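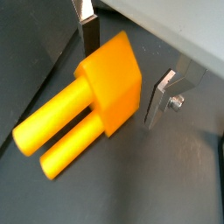
Do we need more demos before the next training run? Probably fewer than the plan says, and more varied ones.

2026-05-09, Clalimwood bench

Plan from Warmont is 500 episodes on the two-peg part, wrist view only. Got 33 done before lunch, threw out 3 for bad timestamps. I still don't buy the number. Most of what I recorded this morning is the same approach with the part turned a few degrees, and I can feel myself getting lazy and repeating the easy one.

Enico says variety "comes out in the wash" with enough data. Last policy had plenty of data and still went for the shadow whenever the lamp moved. So no, not convinced.

Orange on dark gray is also kind to the camera. If the next result looks good I'd like to see it again on a dull part before anyone writes to Tanasarn.

For the rest of the batch:
— change the part angle every episode, pegs pointing away as often as toward
— move the lamp between blocks of ten and write down where
— keep the fumbles, tagged, don't delete them

Gripper opening in the log still doesn't match what I read off the calipers. Small offset, same sign each time. Either the zero is wrong or the log rounds it. Not recording past 100 until that's sorted.

Held-out set: still doesn't exist. Asked again.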